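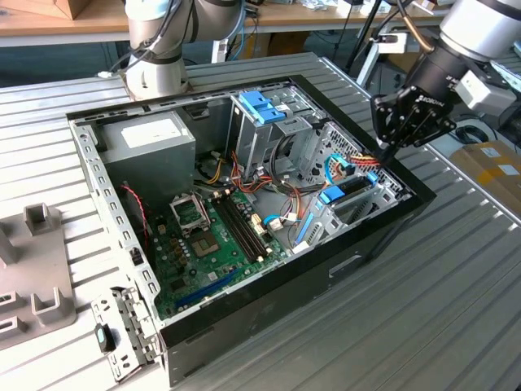 One reader wrote in last month that any brown mustard tastes the same once it's on a sandwich, and asked why anyone would pay extra for a jar of the Prudance. It's a fair question, and I had half agreed with it before I bought one.

## Prudance Coarse Brown Mustard

**What it is:** a whole-seed mustard made with brown and yellow seeds, cider vinegar, water, salt and a little turmeric. There is no sugar on the label. It comes in a squat glass jar with a metal lid, packed in Prerotthorpe. I got mine from the Grarkham grocery, on the shelf with the pickles.

**Texture:** coarse. Most of the seeds are left whole and they pop when you bite them. The paste between them is thin, and in a new jar there is a layer of liquid on top that has to be stirred back in. If you skip the stirring, the first few spoonfuls are sour and the bottom of the jar is dry.

**Taste:** sharp at first, then hot in the nose for a few seconds. The vinegar is stronger than in the Parry brown mustard, my usual one. Parry is smoother and a bit sweet. On plain bread I could tell the two apart right away. On a ham sandwich with cheese and pickles it was harder, so the reader has a point there.

**Cooking:** I used the jar through most of October.

- Salad dressing: very good. One spoonful to three of oil, and you can cut back on the vinegar. It holds together for as long as it takes to eat dinner.
- Pork chops: brushed on before they went in the oven. The seeds browned and the heat mostly cooked off. Around 60 percent of the flavor seemed to be gone, so put more on at the table.
- Potato salad: good, but it needs a pinch of sugar.
- Cream sauce: not a success. The vinegar made the sauce grainy, even with the pan off the burner. Parry does better in this.
- Hot dogs: fine. The seeds roll off the end.

**Keeping:** the label says to refrigerate after opening and use within 6 weeks. Mine lost some of its bite by the fourth week but was still pleasant. The liquid keeps separating, so the stirring never stops.

**Complaints:** the mouth of the jar is narrow and a tablespoon won't fit. The lid is also hard to get off the first time. I ran it under hot water. I'd like a bigger jar too, as one batch of potato salad used up nearly a third of it.

**Would I buy it again?** Yes, for dressings and for cold meat. For sauces I'll stay with Parry, and if mustard in your house only ever goes on a loaded sandwich, the cheaper jar will do.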